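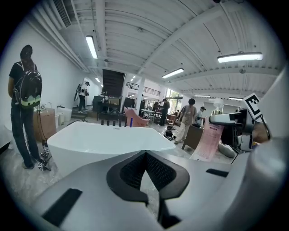
Dec 11, 2025

The inventors' open day at Multaven ran for four hours and drew a bigger crowd than I expected for a weekday. The hall had 50 tables, most of them taken by people working alone or in pairs on safety devices for the home.

I spent the longest at the Partanen table. They make a valve that shuts off a water heater when the pressure climbs, and they had the patent papers out for anyone to read. Both names are on the filing – wife first, then husband – and the printed program listed them the same way. Last year's program named only him.

Sotex gave a short talk on filing costs. Their figure for a simple US application, with a lawyer, started at $2,000, and several people wrote that down and then looked unhappy. The questions went on past the lunch break.

Brandeck had a smoke alarm for people who sleep without their hearing aids. It shakes the bed frame. I tried it and it works fine through a thick mattress.

Parking is in Lot 4, behind the main building. The next open day is in January and sign-up is at the front desk.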